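# Kovix cutting board, small size -- a month in

I wanted a little board for fruit and the odd sandwich, something I could grab without dragging the big Brunner one out from behind the toaster. The Kovix was $17, so I figured why not.

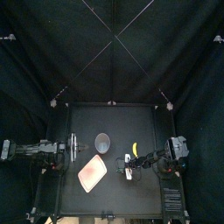
I've used it pretty much every day, mostly for bananas and strawberries, and I like it a lot more than I thought I would! It's light, the rounded corners don't catch on the dish rack, and it's pale enough that I can see when I've missed a bit of peel. The thin border line around the edge is just decoration (I was hoping for a juice groove, so read the listing better than I did).

Now the bad part. Pale boards stain. Strawberries left a pink patch on mine in the first week, and baking soda faded it but didn't get rid of it. Lemon and salt did nothing. If that kind of thing bugs you, get a darker one.

It also slides. On my counter it wanders off every time I push down hard, so I put a damp dishcloth under it and that fixes it. My neighbor Dong-hyun Ahn has the same board and bought those stick-on feet, but then he can only use the one side.

Knife marks are showing up but they're shallow, and I'm not gentle. For onions or a whole chicken I still go back to the Brunner -- this one's too small and stuff rolls right off.

Four stars from me. I'd buy it again for fruit, and I might pick up a second one in August when my sister moves into her place in Oneck.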